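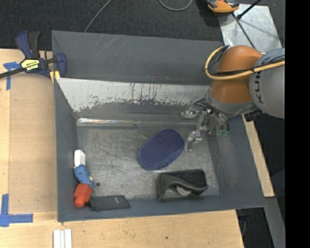 Fostell Cadet Awards Records

Summary

A table of awards and appointments made by the Fostell youth aviation cadet program, typed up from printed newsletters and parade notices. It has 226 rows, one for each award to one cadet. The rows come from three squadrons: Nudville, Lehner and Vondoden.

Last updated 2022-08-08.

Files

awards.csv - the main table
squadrons.csv - squadron names and short codes
sources.csv - the 91 newsletters and notices the rows were typed from
changes.txt - corrections made after the first release

All files are UTF-8 with a header row. Fields are separated by commas and quoted only where the text contains a comma.

Columns in awards.csv

row_id - whole number, never reused
squadron - code from squadrons.csv (NUD, LEH or VON)
rank - the cadet's rank on the day of the award, spelled out
award - name of the award, in the standard form
award_printed - name of the award as the newsletter had it
category - one of six values: drill, flying theory, model building, band, service, overall
year - the award year, which runs from January
source_id - key into sources.csv

Cadets' names are not included. Most of them were under 18 when the newsletters came out, and the names were dropped before the first release. Please don't try to put them back by matching rows against old newsletters.

Known problems

Lehner did not print a newsletter every term, so its numbers look low next to the other two squadrons. Do not read this as Lehner winning fewer awards.

The drill trophy was renamed partway through the period. Both names are kept in award_printed, but the award column uses the later one throughout.

Rank is blank where the source gave only "Cadet" with no grade. Vondoden used its own short forms for a while - these have been expanded where the meaning was clear and left blank where it wasn't.

Band awards given to a whole squadron are not in the table. Shared awards are, with one row per cadet and the same source_id.

Loading

The row_id and year columns can be read as integers. Everything else should be read as text. Blank means unknown in every column, and there are no placeholder values such as "N/A".

Corrections

If you have a newsletter that isn't listed in sources.csv, or you find a wrong rank or category, open an issue with the row_id and the page number. Scans are welcome but please cover the names first.

License

CC BY 4.0. Credit it as "Fostell Cadet Awards Records".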